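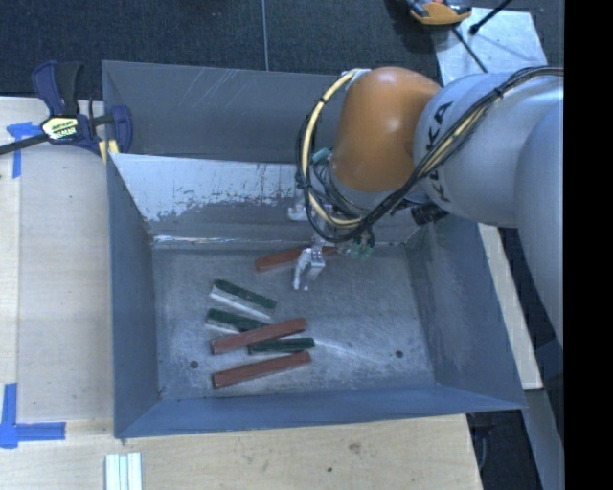

Figure 4. KUKA arm and two-finger gripper over the metal test bin, six blocks loaded.

4 Gripper comparison in the bin

This section covers the block test for the Gesum and Mundier fingers. Complete the arm mounting and controller sections first. Run both finger sets on the same day, in the same bin, with the same six blocks.

4.1 Preparing the bin

1. Set the bin on the tabletop within reach of the arm.
2. Clamp the bin at one corner. Keep the clamp handles outside the arm's path.
3. Mark the bin position on the table with blue tape.
4. Check that the bin does not shift when pushed by hand at the corner opposite the clamp.

NOTE: Scuffs and scratches on the bin floor do not affect the force reading. They can affect the depth camera. If the camera reports false edges, record a new background with the bin empty.

4.2 Checking the cables

1. Move the wrist joint slowly through its full test range in manual mode.
2. Watch the cable loop beside the joint. It must not pull tight or catch on the bracket.
3. Replace any loose cable ties.
4. Confirm that the small connectors near the gripper are fully seated.

CAUTION: Keep hands out of the bin whenever the arm is enabled. The fingers can close without warning if the controller restarts.

4.3 Loading the blocks

1. Place three red-brown blocks and three green blocks in the bin.
2. Let some blocks lean on or cross others. Do not line them up.
3. Leave the blocks where they settle. Reload only if a block stands on end.

4.4 Running the test

1. In Chisholm, open the Compare page and select the installed finger set.
2. Set the close delay to 1000 ms.
3. Enter 3376 in the Seed field for the first finger set. Use the same seed for the second.
4. Press Start. The arm attempts each block in turn and stops after the last one.
5. Save the log before changing fingers.
6. Fit the second finger set, repeat the tool calibration, and reload the bin as in 4.3.
7. Repeat steps 1 to 5.

NOTE: A block lifted by one end counts as a pick only if it clears the bin wall. Mark any other lift as "partial" in the log.

If error 3896 appears, the fingers touched the bin wall. Back the arm off in manual mode, inspect the fingertips for burrs, and restart the run from step 1. Bent fingers must be returned to Gruvside for replacement.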